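Last updated 09/04/2021

# Your questions about shopping and packing at the Hurlow store

Hello, and thank you for stopping by this page! We get a lot of the same questions at the register, over the phone and in the little notes people leave on their order forms, so I've gathered them up and answered them as fully as I can. If yours isn't on the list, do ask – I like talking about groceries more than is probably reasonable.

Arsalan Rana, Hurlow

### Where do I find you, and is there parking?

We're at 183 Grenton Street, on the corner with the blue mailbox. There are a few spaces right out front and a bigger lot behind the building that you reach from the side street. The lot behind looks private but it isn't, so please go ahead and use it. If you're coming over from Heywood, the bus stops almost at our door, and you're welcome to wait inside for the return trip when it's raining.

### Can I order ahead and pick up?

Yes, and a great many of you do now. Fill out the form on the website or call us (extension 271 gets you straight to the packing room), and we'll walk the shelves for you with your list in hand. Orders that come in before noon are normally ready by late afternoon. The bigger ones, say when somebody is feeding a whole family reunion, can run into the next morning, and we'll call you if that's the case.

We don't have a minimum for pickup. One lemon is fine. We've packed one lemon.

### Do you deliver?

We deliver to Heywood, to Clundden and to most of the streets in between. Delivery is free on orders over $60, and under that there's a small charge that you'll see before you confirm. If you live up one of the steep drives on the Clundden side, please put a note on the form telling us which gate to use. We did get very turned around up there one evening in May, and a carton of ice cream paid for it.

### How do you pack an order so nothing gets squashed?

I could go on about this one all day, so forgive me if I do for a bit. We gather everything into hand baskets first and only move it into bags at the very end, when the whole order is together and we can see what we're dealing with. Cans, jars and anything in a heavy bottle go in first and flat. Boxes of pasta, crackers and rice stand up along the sides, where they make a kind of wall. Soft fruit, bread, eggs and greens stay out until last and ride on top, and if there are a lot of them they get a basket of their own.
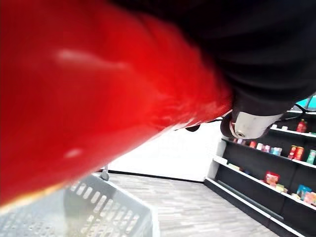 Choosing the right basket matters more than people expect, and I've been through a fair number of kinds over the years. Wire ones are sturdy, but they leave marks on peaches, and woven ones are lovely to look at and miserable to clean once a yogurt has gone over in them. What I'd recommend to anyone is a plain light gray plastic basket, with rows of rectangular slots down the side wall and a slotted floor to match. The slots let a bit of air through to the produce, and when something leaks you can rinse the whole thing under a faucet and let it drain by itself. The one thing to watch is small loose items. A single clove of garlic or a packet of yeast can work its way into a gap, so we drop anything that little into a paper bag before it goes in.

### Can I use the same system at home?

Please do! You don't need anything fancy. One basket near the kitchen door does a wonderful job of catching the groceries when you come in, and then you can carry it from the pantry to the fridge without making nine trips with your arms full. I'd unpack the cold things first, then the freezer, then everything else in whatever order keeps you cheerful. Lift a loaded basket with both hands, and if you set it on the floor for a minute, put it against the wall where you won't trip over it on the way back.

### How do I clean a plastic basket?

Warm water, a drop of dish soap and an old toothbrush for the slots. Go around the spots where the handle joins the rim as well, where flour and onion skin love to collect. Turn it upside down to dry. I'd keep it out of the dishwasher unless you know it can take the heat, as I've seen one come out shaped like a saddle.

### Somebody told me you sell baskets. Do you?

We do, in a small way. There are usually a few by the register, and if we've run out we can put your name down for the next batch. We order them along with our bags and labels from Grenton, so it can take a couple of weeks. Ask to try the handles before you buy – some people find them a touch narrow, especially with gloves on.

### May I bring my own bags?

Of course. Leave them at the counter when you arrive, with your name on a slip of paper if it's a pickup order, and we'll pack straight into them. Flat-bottomed bags are much the easiest to fill well. If yours are the soft string kind, we may slide a piece of cardboard into the bottom so that the cans have something to sit on.

### How many different things do you carry?

A little over 2,000, if you go by the stock list, though that includes every flavor of every tea, so it sounds grander than it feels when you're standing in the aisle. If there's something you miss and we don't have it, write it in the notebook by the door. I read it every week, and the good mustard and the wide noodles both came to us that way.

### Something in my order was damaged. What should I do?

Oh, I'm sorry! Please call us the same day if you can and tell us what it was. A photo is helpful but you don't need to send one. We'll replace the item with your next order or take it off your bill, whichever you'd like better, and we'd be grateful to hear whereabouts in the bag it was sitting so that we can pack it differently next time.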